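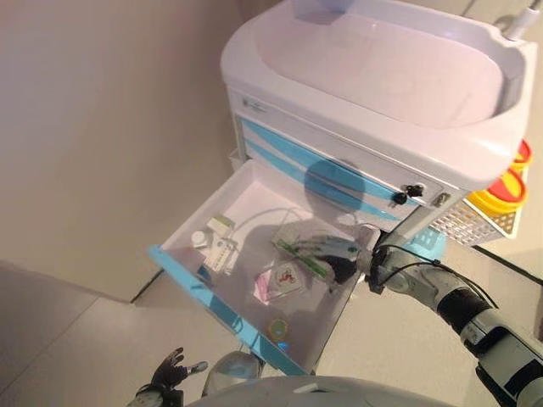
How do you keep the top drawer of a treatment cart tidy?

Posted in Clinics & Workplaces, 6 Jan 2025
Viewed 584 times

gauzeandeffect
I look after the supply cart at a small community clinic. White thing on castors, moulded tray on top, drawers underneath. The lower drawers behave. The top one is where every small item in the building goes to retire. Saline bottles, dressings, tubing, loose caps, packets of wipes lying on top of other packets of wipes. I tidy it on my way out and by morning tea it looks like the bottom of a handbag.

I've tried a cutlery tray from the discount shop. It was too tall by the width of a fingernail, so the drawer stopped shutting and the lock wouldn't catch. Does anyone have a system that survives contact with colleagues?

Sumonance
Take everything out first. All of it, onto a clean bench, and check the dates while you're there. I did ours last March and found a dressing that predated the carpet.

Then measure the inside of the drawer, and measure the height with the drawer shut in mind, which you've now learned the expensive way. Ours is 462 mm across and 65 mm deep, and I cut dividers to suit. The Gesov ones snap to length and wipe down properly. Keep it to a few wide sections. I once made a separate compartment for every item and people treated it as a suggestion.

Flat packs stand on edge like records, labels facing up. Bottles go at the back, standing if they fit. Tubing stays in its packet until somebody needs it, as once it's out it will hug everything it meets. Loose caps go in the bin. You will never find the bottle.

Put a strip label in front of each section, and check with whoever runs your infection control before you stick anything inside the drawer. Ours had opinions about tape, at length.

Vidal
just buy a bigger cart

Elance
We had a bigger cart. It held a bigger mess.

What helped us was a stock limit. Two of each dressing in the top drawer and the rest in the storeroom, with the list taped to the side of the cart. There was grumbling about the walk to the storeroom, which is nine steps. Lock it overnight too, or the pens get in.

gauzeandeffect
Dividers ordered. I measured twice and then once more out of spite. Mine is 472 across, so thanks for the warning about copying someone else's numbers, which I was absolutely going to do.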